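Sorting a Room Before the Move: Our Fludow House Project
Jhonatan Montoya
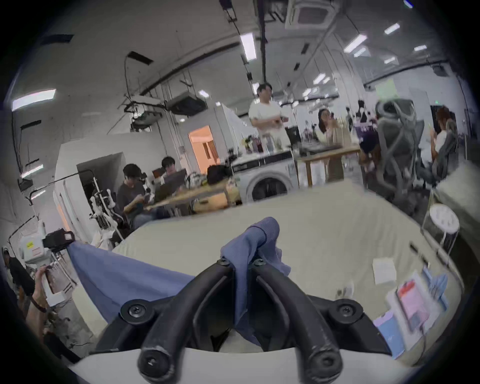 When we picked this topic back in November, I thought tidying would be the easy part, and oh, was I wrong! Clothes went quickly enough (knits folded flat, heavier things at the bottom), but papers slowed us down every single time, because somebody always stopped to read them. We timed 17 sorting sessions and kept notes on each one. In four of them the booklets took longer than all the fabric put together, and I'll admit that I was the one reading in at least two of those.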